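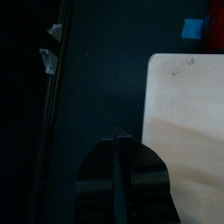
Posted by the author, Kitchen Goods Support, Poltlow

Thank you so much for your patience with this one! You wrote that the marks near the top of your white Kubo board (the little squiggle, the dots and that thin slanting line) wouldn't rinse off. They look like light scuffs or pencil to me, so please try baking soda and a damp cloth first, leave it on for 5 minutes, then wipe gently. If they're still there, go over them with a plain white eraser. I'd stay away from steel wool, tempting as it is! 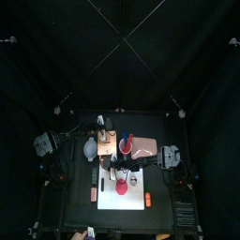 White board at the front, copper-colored board and pink cup with utensils behind.

Update, 29/04/2018: I've left the ticket open for another 12 days, so do write back and let us know how you got on.

Contact Poltlow Support | © Poltlow | Back to top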